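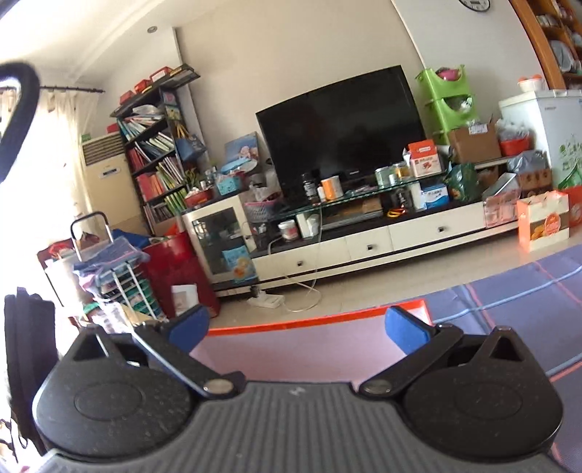 **Household participants wanted: living room storage and surface clutter study**

Hekum is recruiting 30 households for a study of how small items collect on and around television cabinets, and how they are sorted and put away. The work is part of the Flellen project on low storage furniture. Recruitment opens in March and closes when all places are filled.

## Purpose

Low cabinets under a television are used for more than media equipment. Medicine boxes, jars, cables, baskets and family pictures share the same surface, while the drawers underneath may hold very little. The study records where items are kept, which of them are moved during a normal tidying session, and where they end up afterward. Results will be used to revise drawer depth, compartment size and cable routing in the next Drendidska cabinet series.

## Who can take part

Applicants must be 18 or older and must live at the address where the session takes place. The room must contain:

- a television, wall-mounted or standing
- a low cabinet or bench below it with at least one drawer or closed compartment
- at least one open surface in regular use for small items
- a power outlet or power strip within reach of the cabinet

Homes with children are welcome. Play mats, toys and baskets can stay where they normally are. Rented homes are accepted, and no fixtures will be altered. Households that have moved in the past 3 months are not eligible, nor are rooms used mainly as an office.

## What participation involves

Each household completes 2 sessions in its own living room.

**Session one: recording and sorting.** One adult from the household goes through the items on the cabinet, on any shelf or riser placed on it, and on the floor directly in front of it. Each item is assigned to a group: medicine and personal care, food and drink containers, cables and power, toys, paper, decorative, other. The participant then tidies the area as they usually would. No order or method is prescribed. Drawers are opened only by the participant.

**Session two: return visit.** The area is recorded again as found. Please do not tidy before this visit. The participant answers a short set of questions on which items moved, which were hard to place, and which are used daily.

Between sessions, use the room normally. If the cabinet is replaced or moved to another wall, tell the study office before the return visit.

## Preparation

Do not buy storage products for the study. Leave baskets, bags and boxes in place, including those with nothing in them. Prescription labels and documents showing names or addresses may be covered or removed, and framed family pictures may be turned around or taken down. Items removed for privacy are logged by group only.

Keep the floor between the sofa or seating area and the cabinet passable. Foam mats may stay down if the edges lie flat. Loose cables should be left in their usual position unless they cross the walking path.

Medicines and cleaning products are handled by the adult participant only. Children may be in the home during sessions but need a second adult with them if they are under school age.

## Payment

Participants receive 3,135 crowns after the second session, paid by bank transfer. There is no partial payment for a single session, except where Hekum cancels the return visit; in that case the full amount is paid. Travel costs do not apply, as all sessions are held at the participant's home.

## Data

Item records are stored under a household code. Names and addresses are kept in a separate file and deleted once payment has cleared. Participants may withdraw at any point up to the return visit and ask for their records to be removed. Published tables will show totals by item group and cabinet type.

## How to apply

Write to the study office at Hekum, marked "Flellen households," and include:

1. Name and contact number of the adult taking part
2. Number of people in the household and ages of any children
3. Width, height and depth of the cabinet, and number of drawers
4. A short list of what is on top of the cabinet on the day you write
5. Times of day when sessions are possible (earliest start 9:00 a.m., latest start 5:30 p.m.)

Measurements may be taken with a tape measure to the nearest half inch or centimeter. State which unit is used.

Applications are reviewed in the order received. Selection also depends on cabinet type; at present, glass-fronted units and cabinets with an added shelf on top are underrepresented. Units made by Štefanec are already covered, and no further places are open for them.

Questions about eligibility and scheduling go to Iveta Beneš, study coordinator. Questions about item groups, measurement or data handling go to Tae-yang Chae, furniture research.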